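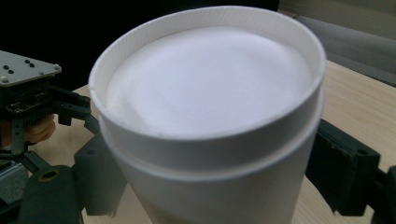 Reading time: 4 min (787 words)

Project report - Storage tubs with a recessed inner disc
Packaging and Everyday Objects, term project, Brosmont
2023-10-24

What we set out to do

Short version: does a second layer inside a tub do anything, or is the lid on top enough? The picture at the start is a tall white round one, open, with a flat white surface sitting a little way down inside the rim. That sort of layout is what the whole project is about. We call the flat part "the disc" all through, whether it is paper, foam or a stiffer insert. Saves space.

We picked this because everybody at home has tubs of dry stuff - rice, flour, washing powder - and most of us throw the disc away on day one. Wanted to know if that matters.

Background

Not a lot written that we could use. The course pack has one chapter on closures and it is mostly about screw caps. We took three ideas from it. First, air space: the more empty room over the contents, the more damp air gets shut in each time. Second, the rim: a thin wall bends when you lift the tub by it, so the lid may not sit flat. Third, ridges. A raised band below the rim stiffens the wall and can give the lid a stopping point. You can see a band like that on the white tub, with the body carrying on down below it.

Setup

We used dry rice, fine salt and powdered milk. Salt was the main one, it clumps quickly so you get a result before the deadline. Tubs came from two suppliers, Fatholm (tall, thin wall) and Van Damme (shorter, thicker). Same lid style on both, press-on.

Each tub got 50 openings over the test. One opening = lid off, disc out if there is one, one scoop, disc back, lid on. With the disc we pushed down until it met the contents. Without the disc, just the lid. All tubs kept on the same shelf by the sink in the Florkent building, door shut. Humidity there is not great, that was the point.

At the start every salt tub held 1,108 grams. We weighed before and after and tracked the scoops so we could work out how much of the change was water. The kitchen scale reads to one gram, so small differences mean nothing. We should of booked the lab scale but it was taken.

Results

Salt, tall tub, no disc: clumps by the halfway point. Had to break it with the scoop handle. Top layer crusted.

Salt, tall tub, with disc: some clumping at the edge, in the gap between disc and wall. Middle stayed loose.

Salt, short tub: hardly any difference with or without. We think because a short tub has less air over the contents once it starts going down, but we did not test that on its own.

Powdered milk: disc helped, but it got messy. Powder sticks to the underside and falls off when you lift it out. One group member stopped putting it back properly after a while (admitted later), so treat the milk numbers with care. We left them out of the table for that reason.

Rice: no change we could find. Rice does not care.

Disc fit

This turned out to be the bigger topic. A disc that is a tiny bit too small slides down on one side and the crease where it meets the wall fills up with product. Too big and it jams, then you need a knife to get it out, and the knife scratches the wall. We trimmed ours with scissors. Not a clean circle, any of them.

Paper discs went soft at the edges. Foam kept its shape but held onto smells, washing powder especially. The stiff plastic ones we cut from old folders were best for fit and worst for lifting. Nothing to grab. We taped a tab on - ugly, worked fine.

Problems

- Ran out of time for the second round, the plan was 100 openings.
- Two labels came off and we had to guess which tub was which from the fill level. Those two are not in the results.
- Lids on the Van Damme tubs were tighter from the start, so the comparison between suppliers is not really fair.
- Scoops were not all the same size untill the first week was over.

What we would change

Use one tub height. Cut the discs with a proper circle cutter. Put a tab on every disc from the begining. Also write the label on the body and not on the lid, lids get swapped.

Next

Second round is planned for December, salt only, tall tubs only, three disc materials. If the tall tubs are back in stock we will order from the same batch. Weights table and the scoop log are in the shared folder under "tubs", the older sheet is wrong so please use the newer one.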